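Open Day at the Ostelholm Dairy, Gusaddale
Posted Mar 29, 2023

I have been cooking with Ostelholm butter since we moved to Elbridge, so when I saw the paper on the shop door about the open day at the dairy, I put my name down the same evening. The drive to Gusaddale is 30 miles and the last part is gravel. Go slowly there, my car did not like it.

We were 2 groups and mine went in first. Everybody gets a hair net and blue covers for the shoes. The room where the milk arrives is very loud and I did not understand all the guide told us, but I understood that they test each delivery before it goes in the tank. After this we walked to the butter room. It smells sweet there, a little like warm popcorn. The churn is a big steel drum with a small round window, and the children in the group fought for the place in front of it.

The part I liked best was the cheese cellar. It holds 167 wheels on the shelves, and a woman turns them by hand with a cloth on her shoulder. She let us knock on one and listen. A ripe wheel has a dull sound. I knocked also on a young one and to my ear it was the same, but she smiled and said it takes years.
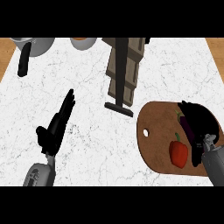
At the end there was a tasting in the old stable. They gave us the fresh cheese on rye bread, the aged one with pear, and a warm soup made with buttermilk and dill. I asked for the recipe and was told it is only buttermilk, potatoes, dill and patience, and that the soup must never boil after the buttermilk goes in. I have tried it two times at home now. The first time it boiled. The second time I took the pot off the stove, waited five minutes and then stirred in the buttermilk by the spoon, and it stayed smooth - my husband took a third plate.

The tour costs 7 dollars and the tasting is included. The small shop takes only cash, and the smoked butter was gone before our group came out. A lady in the line told me that Yazzie Market in Elbridge also sells it, near the eggs, so I will look there.

Bring a warm sweater for the cellar and a cooler bag for the way home. The next open day is in December, and they will have the Christmas cheese with caraway then. I have already written it in the calendar.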